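Filed under: Shop Notes / Projection & Sound

Sun 13 October

In early, building empty till the matinee crew. Main job was the hum in house 2 – the one Ardalan Rostami has been writing up since June. Comes in under the quiet bits, left surround side, gone when the trailers are loud so people stop noticing and then complain during the drama.

Pulled the rack forward. Swapped left surround amp channel with right. Hum stayed left. So not the amp. Swapped the input leads, same result. Unplugged the speaker run at the rack and shorted the input on the bench meter, dead quiet. Something on the run then, or past it.

Followed the cable up behind the wall fabric. Somebody at some point tied it to the feed for the aisle lights, nice and tight, for the whole length of the side wall. Cut the ties, moved ours over to the old Talebi conduit, re-clipped. Hum down a lot. Not gone. I can hear it from row 6 with the fans off but I doubt a customer will. 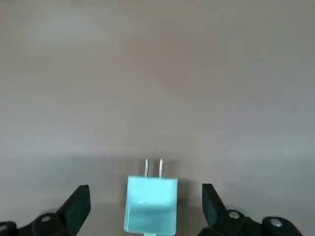
Turquoise charger, prongs up.

Lamp in house 1: hours counter reads 2000 and the Votlow sheet says change it. Light on screen still even, corners a touch dim. Will order one today and run this one till it comes. Do NOT let anyone reset the counter before the swap, we lost track last time that way.

Rondlow server – ingest of the Friday feature stopped twice at the same spot. Third go with the other drive went through. Mark the first drive bad and send back with the courier. Key opened fine, tested first reel and last reel, subtitles on, no drop outs. Didnt have time for the middle.

Seat motors: 2 recliners stuck in the back row, both the same fault, footrest goes out and won't come home. Fuse OK. Switch feels mushy on both. Hesutlow has the switch listed under the old part name so check before you order, the new one has a differnt plug. Taped off for now, box office told.

Masking in house 1 still slow on the scope side. Greased the track, some better. Pulley is worn, needs a proper look with the tall ladder and two people.

To do
– Omid Najafi to listen to house 2 with fresh ears, fans off, before the late show
– order lamp
– switches, see above
– find out who has the long torx driver
– relabel surround run at the rack, tags are still on the old pair

Sub in house 2 rattles at the low sweep too. Sounds like the grille. Didn't get to it.

We use cookies to keep this site running and to remember your settings. Accept all | Manage preferences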